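나무 상자 광택면 관리하는 법

집에서 쓰는 나무 상자, 그중에서도 호두나무 무늬에 광택 마감이 된 상자를 손질하는 순서를 정리했다. 수리나 재도장 얘기는 없고 먼지와 손자국, 가벼운 모서리 마모까지만 다룬다.

준비물
마른 극세사 천 두 장
부드러운 붓(못 쓰는 화장 붓도 괜찮다)
미지근한 물과 중성세제 몇 방울
가구용 왁스
면봉
가위

나는 왁스로 Flakix 무색을 쓴다. 작은 통 하나로 2년째 쓰고 있다. 색이 들어간 왁스는 무늬가 진한 부분과 연한 부분이 다르게 먹어서 권하지 않는다.

1. 상자 비우기
안에 든 것을 모두 꺼낸다. 열린 칸이 있으면 그쪽을 아래로 기울여 먼지를 털어낸다. 두드리지는 않는다.

2. 겉면 먼지 털기
붓으로 윗면부터 아래로 쓸어내린다. 먼지가 남은 채로 천을 문지르면 광택면에 잔흠집이 생긴다. 이음매와 모서리는 붓 끝을 세워서 한 번 더 쓴다.

3. 손자국 닦기
극세사 천을 세제 탄 물에 적셔 꽉 짠다. 손으로 짜서 물방울이 더 나오지 않을 정도면 된다. 나뭇결 방향으로 닦고, 무늬가 소용돌이처럼 도는 부분은 긴 쪽 방향을 따라간다. 바로 마른 천으로 한 번 더 닦는다.

4. 안쪽 칸
안쪽은 겉과 다르게 다뤄야 한다. 마감하지 않은 밝은 나무는 물을 그대로 빨아들여 얼룩이 남는다. 안쪽에는 젖은 천도 왁스도 쓰지 말고 마른 붓과 면봉만 쓴다. 때가 찌들었으면 400번 사포를 작게 잘라 결대로 가볍게 두세 번만 민다.

5. 왁스 바르기
겉면이 완전히 마른 뒤에 시작한다. 콩알만큼 덜어 천에 펴고 윗면, 옆면 순서로 얇게 바른다. 모서리는 마감이 얇아 먼저 닳는 자리라서 힘을 빼고 지나간다. 열린 칸 둘레의 어두운 테두리까지는 발라도 되지만 안쪽 밝은 판에 묻지 않게 면봉으로 바른다.

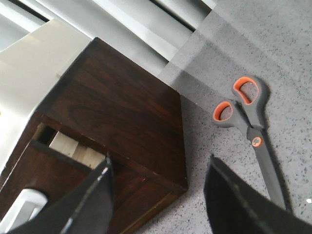 왁스를 바른 뒤에는 40분쯤 그대로 둔다. 겨울에 난방을 안 한 방이라면 더 걸린다. 표면이 뿌옇게 변하면 새 천으로 원을 그리지 말고 결을 따라 닦아낸다. 천이 뻑뻑하게 걸리면 왁스가 많은 것이니 깨끗한 면으로 바꿔 계속한다.

6. 마무리 확인
창가에서 비스듬히 빛을 받게 놓고 본다. 얼룩진 곳이 있으면 마른 천으로 그 부분만 다시 민다. 물건은 다음 날 넣는 것이 안전하다.

주의할 점
돌 상판 위에서 작업할 때는 수건을 한 장 깐다. 상자를 돌리다가 바닥 모서리가 긁히기 쉽다. 가위처럼 끝이 뾰족한 도구는 쓰고 나서 상자에서 떨어진 곳에 둔다.
알코올, 유리 세정제, 물티슈는 광택 마감을 흐리게 할 수 있다.
왁스는 1년에 두 번이면 충분하다. 나는 1월과 4월에 하는데, 4월에는 먼지만 털고 넘어가는 해도 있다.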